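课程讲义第4讲：即时通讯软件的群组功能与隐私设置

适用：数字生活基础（选修），授课人 Lorraine Mellor
修订日期：2021-03-08

上一讲讲了账号注册和双重验证，还没有完成验证的同学请先补上，本讲的操作部分需要用到已验证的账号。课堂演示统一使用 Cotico，桌面版和手机版都可以。用 Zollomix 的同学也能跟上，菜单名称不同的地方会在文中注明。

## 4.1 群组、频道和广播列表

三个概念经常混用，考核时要求分清。

**群组**：所有成员默认都能发言，成员之间能互相看到昵称和头像。Cotico 的群组上限是100人，超出后系统会提示转为频道。

**频道**：只有管理员能发布内容，订阅者可以阅读、点赞，能否评论由管理员决定。订阅者之间互相看不到对方。

**广播列表**：发送者把同一条消息分别发给多个联系人，每个收件人看到的都是一对一的对话，回复也只有发送者能看到。Zollomix 把这个功能叫做“群发”，和“群组”只差一个字，上学期有不少作业在这里写错。

班级通知适合用频道，小组讨论适合用群组。广播列表适合内容相同、但不希望收件人知道彼此存在的情形，例如向几位房东询问同一个问题。

## 4.2 建立群组的步骤

1. 打开“联系人”页，点右上角的加号，选择“新建群组”。
2. 勾选成员。没有保存在通讯录里的人不会出现在列表中，只能在建群之后用邀请链接加入。
3. 填写群名称。名称所有成员可见，被邀请的人在加入之前也能看到。
4. 设置加入方式：自由加入、需审核、仅限邀请。默认是自由加入，课堂练习请改成需审核。
5. 点“完成”。

建群的人自动成为群主。群主退出之前要先转让身份，否则系统会按加入时间把身份交给最早的成员。这一点在 Dunanness 的旧版本里不一样，旧版本中群主退出后群组直接解散，聊天记录在成员手机上还能看到，但不能继续发言。

管理员由群主指定，最多2名。管理员可以删除他人的消息、移出成员、修改群公告，不能解散群组，也不能指定其他管理员。

## 4.3 谁能看到什么

隐私设置分为账号级和群组级。账号级设置对所有对话生效，群组级设置只影响当前群组。两者冲突时，以较严格的一项为准。

账号级设置中需要掌握的有：

- **最后上线时间**：可选所有人、联系人、不显示。选择不显示之后，自己也看不到别人的上线时间。
- **头像**：选择仅联系人可见时，同一群组里的非联系人看到的是默认头像。
- **已读回执**：一对一对话中可以关闭。群组中不能关闭，发送者长按消息后总能看到已读名单。
- **加入群组的权限**：决定谁可以不经同意把你拉进群。建议设为“联系人”。 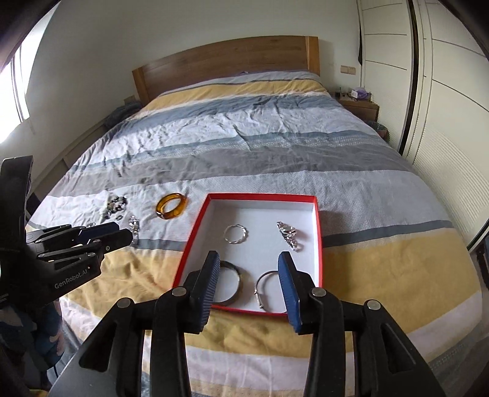

群组级设置里最容易忽略的是历史消息。默认情况下，新成员看不到加入之前的内容；如果管理员打开“历史消息可见”，新成员可以往前翻，最多能看到31天以内的消息，包括图片和文件。打开这一项之前应当在群里说明，其他成员发言时并不知道以后会有谁读到。

邀请链接也属于群组级设置。链接一旦生成就长期有效，重置之后旧链接才会失效。有人把链接贴到公开网页上，搜索引擎可能会收录，这时单纯移出陌生成员是不够的，应先重置链接，再把加入方式改为需审核，最后清理成员名单。顺序反过来的话，被移出的人可以用旧链接再次进入。

## 4.4 消息的撤回与删除

“撤回”和“删除”是两个操作。

撤回会把消息从所有人的对话中移除，原位置留下一行提示，写明某人撤回了一条消息。群组消息发出后2小时之内可以撤回，超过时间后菜单里不再显示这个选项。

删除只影响自己的设备，对方那里不变。从手机上删除后，已登录同一账号的电脑也会同步删除。

撤回有几种失效的情况：

- 对方已经把内容转发到别的对话，转发出去的那份不受影响。
- 对方截图或者保存了图片。
- 对方开启了消息备份，备份发生在撤回之前。
- 对方的通知栏里仍然留有消息预览，设备处于离线状态时尤其常见。

因此涉及证件号码、密码、住址的内容不要依赖撤回。课上会演示离线设备上的通知预览，请带好自己的手机。

## 4.5 端到端加密

加密的原理放在第6讲，本讲只要求知道结论。

Cotico 的一对一对话默认使用端到端加密，服务器上保存的是密文，运营方无法读取内容。群组需要由群主手动打开，打开后不能再关闭。频道不支持端到端加密。

加密保护的是传输和存储的内容。以下信息不在保护范围内：谁和谁联系过、什么时候联系、群组名称、群组头像、成员名单。云备份默认也不加密，需要在“备份”页另行设置备份密码。密码丢失后无法找回，备份也就打不开了。

核对安全码的方法：双方各自打开对话详情，点“安全码”，当面或者通过电话比较两组数字。一方更换手机或者重新安装软件后，安全码会改变，对话里会出现一行灰色提示。看到提示不必紧张，先问对方是不是换了设备，再核对一次即可。

## 4.6 机器人账号

群组可以添加机器人账号，常见用途是自动欢迎、定时提醒、投票。课堂演示用的机器人叫 Ko，功能只有投票和提醒。

添加之前要看权限页。机器人的权限分为“仅读取以斜杠开头的命令”和“读取全部消息”。投票和提醒只需要前者。如果一个只做投票的机器人要求读取全部消息，不要添加。机器人被移出后，已经读取的内容仍可能保存在开发者的服务器上，群主没有办法删除。

Ko 的常用命令：

```
/投票 题目 | 选项一 | 选项二
/提醒 时间 内容
/取消 编号
```

竖线前后留空格，否则选项会连成一个。提醒的时间用24小时制。

## 4.7 课后练习

1. 和同桌各建一个群组，把加入方式设为需审核，互相用邀请链接申请加入，记录申请人和管理员两边分别看到的提示。
2. 重置邀请链接，再用旧链接尝试加入，抄下错误提示的原文。
3. 在自己的账号里检查4.3节列出的各项设置，写明修改前和修改后的值。没有修改的也要写，注明保持不变的理由。
4. 用 Ko 发起一次投票，由另一名成员投票后再取消，观察取消之后结果是否还能看到。

作业写成一份文档提交，截图中其他人的昵称和头像请打上遮盖。练习用的群组在批改完之前不要解散，批改时可能会要求进群查看设置。

## 4.8 补充说明

一月份发的讲义旧稿中，4.4节把撤回和删除的同步范围写反了，以本稿为准。手上还有旧稿的同学请自行更正。

手机版和桌面版的菜单位置略有差别，桌面版没有“通知预览”这一项，要到操作系统的通知设置里修改。平板上安装的一般是手机版。

下一讲的内容是语音和视频通话，包括通话中的权限申请、多人通话时的静音规则和弱网环境下的画质设置。请提前检查耳机和麦克风，并把软件更新到最新版本。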